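Maksym Kostiuk started Jevstead with a rented van and a list of people who wanted their old windows fixed instead of replaced. That was eleven years ago. The shop now has its own building behind the Lodis grain store, and he spends most of the winter in it, scraping glazing putty.

"People think it's a summer job," he says. "The taking out is summer. The work is winter."

He repairs sash windows, mostly from houses built before 1930. The usual order is between eight and fourteen windows. The biggest so far was the old Fesus boarding house, where every opening on three floors had to be done, including two in the attic that had been painted shut so long the owners had stopped thinking of them as windows.

I asked him what goes wrong with an old window. He said less than people expect. The cords break, and the weights drop down inside the wall and stay there. The putty dries out and falls off. The bottom rail rots if water has been sitting on the sill. The glass is usually fine.

"Somebody calls and says the whole thing is shot, it rattles, it's cold, it won't stay up," he says. "I go look and it's two cords and some paint. I tell them that. Then they ask why the other guy wanted to replace the whole lot."

He charges $640 for a standard double-hung window, taken out, stripped, reglazed, painted and put back with new cords. A window with a rotten sill costs more, and a big one with a curved top can go up to $1510. He doesn't give prices over the phone anymore. He used to, and people would describe a window as being in good shape when you could push a pencil through it.

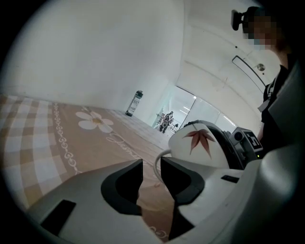

The other person at Jevstead is Dineo Mofokeng, who does the glass. She came from a picture framing business and had never worked on a house. Kostiuk hired her after she cut a replacement pane for him on short notice and it fit the first time.

Old glass is what she likes. She keeps every pane she can, even the broken ones, and cuts smaller pieces out of them. The racks along the back wall hold more than 900 pieces, sorted by thickness and then by how wavy they are.

"If you put a flat new pane next to five old ones, you see it from the street," Mofokeng says. "Most people couldn't tell you what's wrong, but they keep looking at it. So I try to match the wave."

She heats the old putty with a steam box to get it loose. Before the box they used a heat gun, and she cracked a lot of glass that way – more than she wanted to tell me. The steam takes about an hour and the putty comes off in strips. It also softens the paint, and in a house that old the paint nearly always has lead in it, so both of them wear respirators and scrape it wet.

I asked about drafts, the thing most owners complain about. Kostiuk said he cuts a groove in the sash and fits a bronze strip, and that with a decent storm window on the outside the room feels about the same as it would with new ones. He is careful not to promise anything on heating bills.

"I had a customer, Mrs. Stetsiuk, she wrote down her gas use for two winters and brought me the notebook," he says. "It went down. But she also put a rug in the hall and started closing the parlor door. I don't know what did it."

Neither of them wants the shop to get bigger. The wait is now seven months, and someone who calls in July will probably be told February. Mofokeng would like a second steam box. Kostiuk would like a helper for the ladder work, but the last two left before Thanksgiving.

When I left he was back at the bench with a sash from an upstairs bathroom, trying to get a bent nail out of the corner without splitting it.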